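The Long Life of a Concrete Road
By Chia-jung Chou

The Trurnach road was poured in the years when the county had more gravel than money.

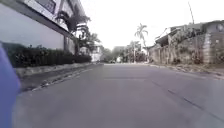
It runs from the old cannery at Clostberg to the river crossing, and most of the people who drive it give it no thought at all. Concrete roads are like that. Asphalt gets patched and repaved often enough that drivers get used to the crews and the smell. A concrete slab can sit for decades with little done to it besides sealing.

I grew up four miles from the cannery and learned to ride a bike on that road. In the car, what I remember is the sound, a steady thump under the back seat as the tires crossed the joints. My father could tell how fast he was going from it. When the county started talking last September about tearing up the southern half and laying asphalt, I went back to find out why the road had been built the way it was, and what keeping it would take.

The joints come first in any talk about concrete. Fresh concrete shrinks as it hardens, and after that it swells on hot days and pulls in on cold ones. If you pour a long strip with no breaks in it, it will make its own, and they will wander wherever they please. So builders cut lines across the pavement while it is still young. The slab cracks under those lines, out of sight, and stays tidy on top. Other joints run the long way, usually between lanes that were poured at different times.

A joint that lets water in is the start of most trouble. Water gets under the slab and softens the ground. Trucks push the slab down, the water squirts out and takes fine soil with it, and over the years a hollow forms. One edge of a slab ends up lower than its neighbor. Engineers call it faulting. People in Clostberg call it "the step," and there is a bad one near the feed store that has taken off more than one muffler.

The county's shelves hold two folders of papers on the original job. The contractor was a family outfit called Zernska, which mostly built silos and loading docks and had never done a public road before. The crew slept in tents by the river and started pouring at 4 in the morning in summer to stay ahead of the heat. A letter in the second folder complains that the gravel from the Chiu pit was dirty and had to be washed twice. The county refused to pay for the second washing. Zernska paid, and the letters get shorter after that.

That gravel may be part of why the road has lasted. Clean stone bonds well with cement, and a hard local stone wears slowly. The northern half, which used the washed gravel, still rides fairly well. The southern half was finished the next year with material from somewhere else, and the folders don't say where. It has been giving trouble since I was in high school.

The choice in front of the county is a common one. Asphalt is cheaper to lay and quick to open to traffic. It is quieter too, at least while it is new. It also needs attention sooner, and a rural county with a small road crew tends to fall behind. Concrete costs more at the start and is slow, and when a slab does fail it has to be sawed out whole. There is a middle path, where bad slabs are replaced, the steps are ground flat, and every joint is cleaned and sealed again.

A survey done for the county found 54 slabs on the southern half that need to be replaced outright. That is out of over 800, a smaller share than I expected after hearing people talk about it. Many of the rest have a crack or a chipped corner and nothing worse. Cracks look bad to drivers, but a tight crack that stays tight can be left alone for years if it is kept sealed.

Sealing is dull work. The old filler is raked or sawed out, the gap is blown clean, a foam cord is pressed in, and the new sealant goes on top. A crew of 8 can do about a mile in a good week, going by the county's estimate. The sealant doesn't last as long as the concrete does, and when money is short it is the first thing cut from the budget. The southern half went without it for long stretches.

There is a case for asphalt that has nothing to do with engineering. The people who live closest to the road are tired of the noise. Some of the houses sit 600 feet back and you can still hear trucks at night with the windows shut. Grinding helps, since much of the thump comes from the steps, but a ground surface has its own hum.

The county has put off its decision until the spring. In the meantime a short stretch by the river crossing is going to be ground and resealed as a trial – enough for people to drive on and listen to. The feed store step is not included. It falls just outside the trial section, and the sign warning drivers about it is staying up.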